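4 April 2020

So the spring wreath is finally up, and I am ridiculously pleased with it! I started it back in March with a grapevine base I'd been hanging on to since last year, two bunches of faux forsythia and a spool of Golico ribbon in the softest butter yellow. Then I got distracted (as I do) by the mantel, and the poor thing sat in the guest room with one side done and the other side bald.

Today I made coffee, put on a podcast and told myself no lunch until it was finished. Lunch was at three. The glue gun kept clogging and I had to redo the bow, but I love how full it looks now, and from the street the yellow really pops against the gray door.

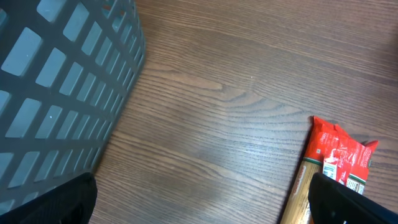 Pasta and that gorgeous wood grain.

The mantel is another story. I had my heart set on a garland of eucalyptus from Stoveo, 52 inches long, and of course I never measured. It droops on one end and stops short on the other. I tried bunching it up in the middle with the white pitcher on top, and that looked like the pitcher was sitting in a nest. Which might be kind of cute for Easter? I added a few speckled eggs and walked away from it before I could fuss any more.

Then there are the pillow covers. I ordered two from Mnguni in the green stripe, 18 inch, and I'm pretty sure my inserts are bigger than that because I had to wrestle them in with my knees.
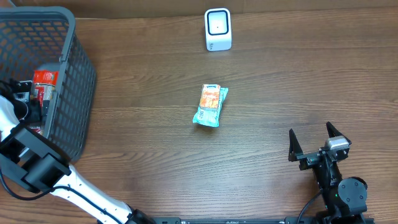
They are nice and plump, I'll give them that, but the zippers are hanging on for dear life and I wouldn't want anyone to flop down on that couch too hard. I may swap them out for the old flat inserts from the den.

Still on my list: wash the porch cushions, find the little watering can, and decide on paint for the plant stand. I'm leaning toward the Tarkon sage green, though I have half a can of cream in the garage that would cost me nothing. I'll put a dab of each on the back leg tomorrow and see which one I like in the morning light.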